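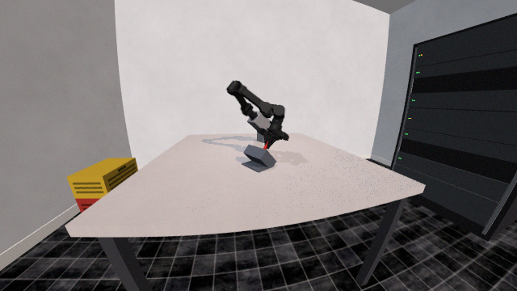 ok so I spent February learning to bake rye bread and I have a lot of feelings, so this is going to be a thread. get a snack

1/ background: my grandmother made a dark rye every week of my childhood and never wrote one word of it down. my aunt Delia says it was "flour, water, the sour one, and then you wait." thanks Delia

2/ I had a wheat starter already (it lives in an old pickle jar in my fridge door) and figured I could just feed it rye and be done. you kind of can! it took five days of feedings before it smelled right to me — sort of like apples and a wet basement. in a good way

3/ first loaf: a brick. I kneaded it for ages like it was white bread and it turned to cement on my hands, the counter, the faucet, one sock. rye doesn't want to be kneaded. you stir it with a big spoon until there's no dry flour left and then you leave it alone

4/ second loaf: also a brick, but a taller one. progress

5/ Kenza Berrada, if you're reading this, you were right about the water and I'm sorry I argued with you in your own kitchen. I was using way too little. the dough should look like something you'd patch a driveway with

6/ what I'm doing now, for everybody who asked in my DMs:
night before: a big spoonful of starter, 200 grams rye flour, 200 grams water. cover, leave on the counter
morning: add 300 more grams of rye, 240 water, 10 salt, a spoon of molasses if I feel like it
stir, scrape into a greased pan, smooth the top with a wet hand

7/ then it sits until the top gets little pinholes in it. in my apartment that's two hours, sometimes closer to three when the heat's off. go by the holes and ignore the clock

8/ bake at 450 for 15 minutes, then 375 for another 50 or so. mine comes out almost black on top and I like it that way. if you don't, throw some foil over it for the last stretch

9/ ok THE HARD PART. you can't cut it for 24 hours. I know. I know!! I cut the third one after 40 minutes and the inside was pure gum, it stuck to the knife in a long gray string. my roommate ate it anyway with a spoon and jam and I respect her for that

10/ wrap it in a clean dish towel once it's cool and put it somewhere you won't see it. mine goes on top of the fridge behind the cereal

11/ flour notes, somebody asked: I've tried the fine stuff from the supermarket and the coarse stone-ground from the Arkside market. coarse has a lot more flavor but it drinks more water, so add a splash. I buy from Aiman Sinaga's stall and he'll talk to you about bran for as long as you let him

12/ caraway seeds: yes. I toast a tablespoon in a dry pan first. my mother says this is wrong and that her mother never used them. my aunt says she always used them. this has been an active dispute in the family group chat for two weeks and there are now voice messages

13/ things it's good with: cold butter and radishes. smoked fish. the fancy pickles. a fried egg, when it's a few days old and you toast it hard. peanut butter is weirdly great, don't @ me

14/ it keeps for over a week, and I think it's best on day three. the sour part gets rounder and the crust goes a bit chewy

15/ loaf number six went to Delia in the mail, wrapped in two dish towels inside a boot box. she called and said it was "close." then she said my grandmother's was wetter. WETTER. so I guess I'm adding more water again this weekend

16/ will post the next one if it doesn't run out of the pan. also if anyone has a spare long narrow loaf pan they don't use I'll trade you for starter, I have so much starter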